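Textbooks > Automation Practice > Chapter 8

Sun 5 April | Pranab Siriwardena and Tarek Jaber

We use cookies to remember your place in the text. Accept | Settings

8 Marking and Clearing the Shared Work Area

This chapter sets out the rules for cells in which two arms work over one table. It follows the Danmont cell rules, clauses 4 and 5, as applied at the Plestden workshop.

The surface shall be divided by tape before any part is placed. A damaged strip is recorded on the layout sheet and replaced at the next stop.
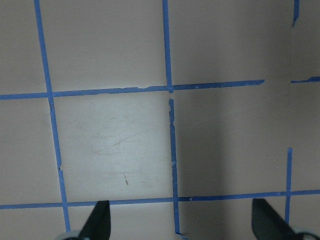
Fig. 8.1 Tape grid between open gripper fingers. Note the torn edges and gaps.

A part under test is given a grid cell of its own. Where one arm works at low level, the other is held well above the surface. A loose emergency stop button that is itself a workpiece shall be listed as such, and never counted among the stops of the cell.

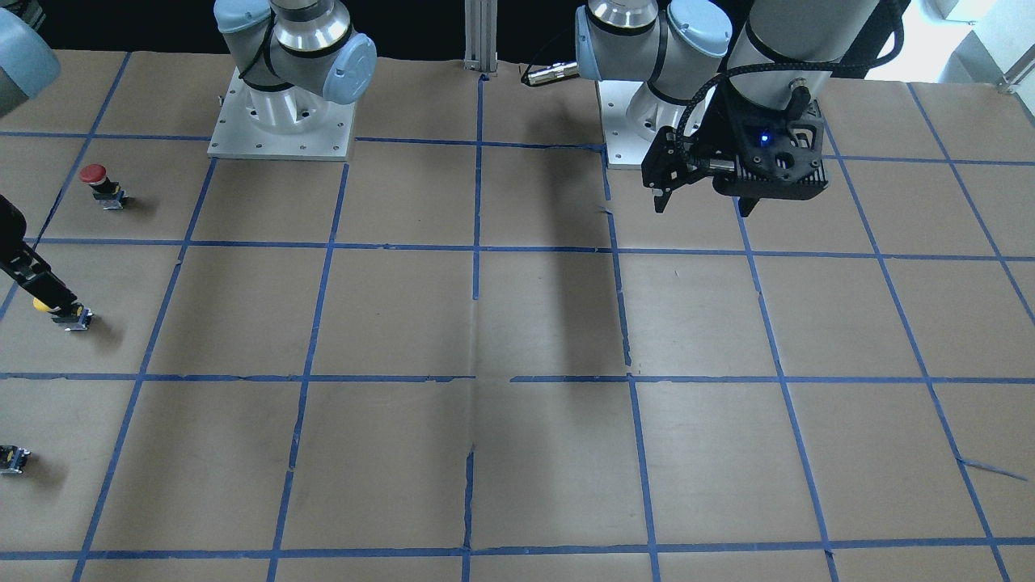 8.1 Work Between Two Grippers

Both arms may enter the same space only under a joint speed limit. The limit used in this chapter is 127 mm/s. One gripper holds its part still while the other approaches. Parts not in use stay on the table, clear of both arms.
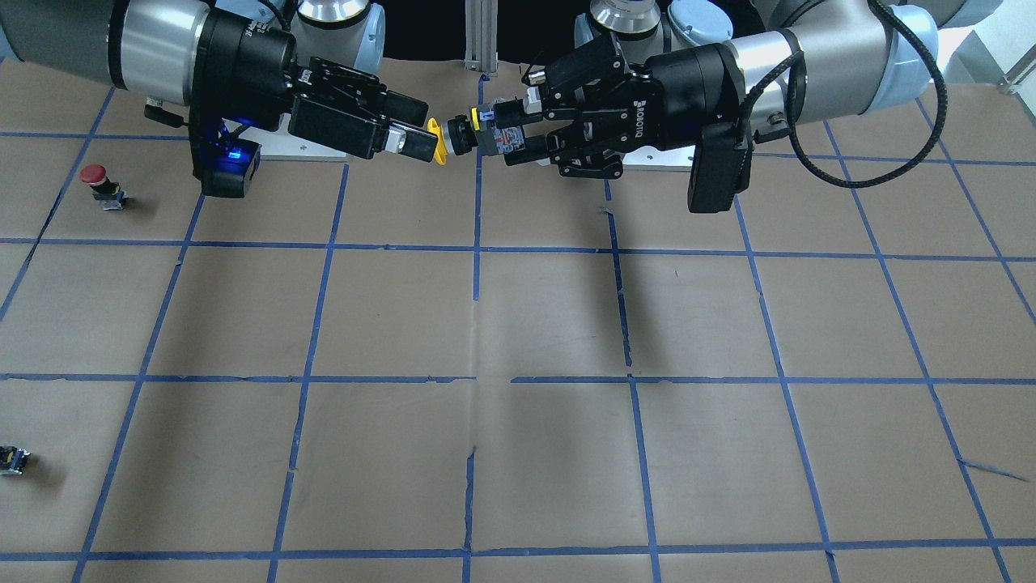 Fig. 8.2 Grippers close together above the table, with a yellow part at the meeting point.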